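Wosolico Laundry Helper: your questions

What does it do?
It loads and unloads your washing machine. It does not iron, and it has no opinion on whether that jumper is wool.

How long does a load take?
Allow 15 minutes. You'd be quicker yourself, but then you'd be doing the laundry.

Will it sort colours?
Lights from darks, yes. Greys it treats as a matter of conscience, so check them first.

Is it loud?
Quieter than the spin cycle. Most people stop noticing it after 2 loads.

Does it work with stacked machines?
Yes, both doors. It keeps one hand up by the top drum and the other down by the lower one, and bends its knees to suit. Leave the basket on the floor in front of the machine. Clothes hung over the rim are fine.
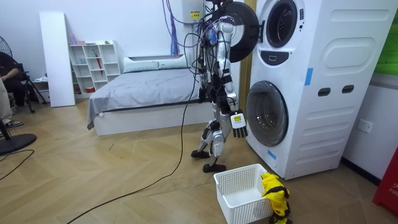 Can I try it before I hire it?
Book a demo with Zuzanna Kubiak, mornings from 9. Bring your own washing if you like — clean or otherwise.

What if it drops a sock?
It will look for it once. After that, the sock is yours.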